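Back from the long drive, quick post before I unpack

Home since 4 in the afternoon and the bags are still in the hall. Writing this now or it won't get written. Total for the whole trip, there and back: just over 3,000 miles on the clock, no wait, kilometers, I keep the dash in kilometers. Anyway. Long.

Last leg was the one I'd been looking forward to. Farm country first, then the houses start.

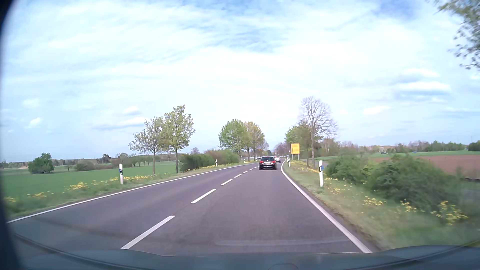
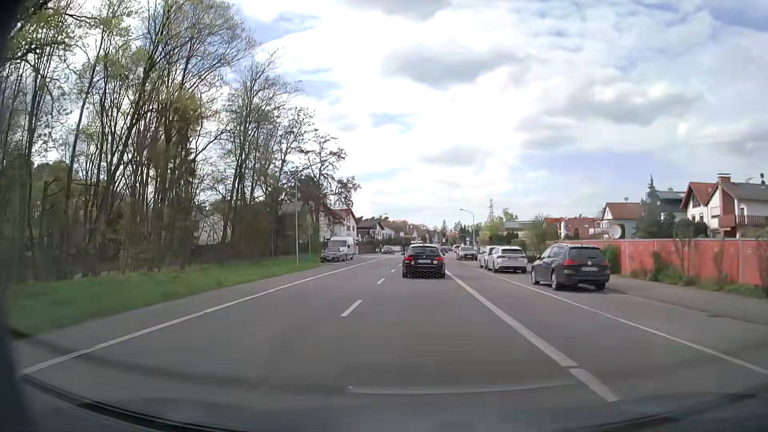
Left Gerley after breakfast, which was a roll and bad coffee. I'd planned on the highway but the Zumo app wanted 44 minutes extra for roadwork, so small roads it was. No regrets. Windows down, yellow stuff blooming in the grass, radio going in and out. I do like a road with a decent edge line. Sounds silly but after the stretch on the second night -- rain, no markings, trucks coming the other way -- I'm never taking paint for granted again.

Slow in places. You get behind somebody and you just stay there. I used to pass everyone. Now I hang back, eat my crackers, and get there eight minutes later. Fine by me.

Food report, because people asked last time. Yimyam is still the best stop on the route, still the noodle soup, still too hot to eat for the first ten minutes. They've moved the napkins. The place across from it has closed, so don't plan on that one for gas or a bathroom. Fill up before.

Stuff I packed and used: the big water jug, the gray blanket, sunglasses, spare sunglasses, the Korketa seat cushion (1,000 times better than the rolled up towel I had before, my back is ok for once). Stuff I packed and never touched: both books, the camp stove, rain boots, a whole bag of apples that now need to be sauce by tomorrow.

Stuff I forgot. Phone charger for the car. Again!! Bought one, so that makes four in the house, all in the same drawer, none in the car.

Car needs a wash and an oil change. Windshield is mostly bugs. There's a rattle somewhere on the passenger side that comes on over bumps and stops when I reach over to find it. Could be the glove box, could be teh jug.

Will do a proper post on the first three days when the laundry is done. Route notes too, I wrote them on the back of a receipt and it's in one of these bags.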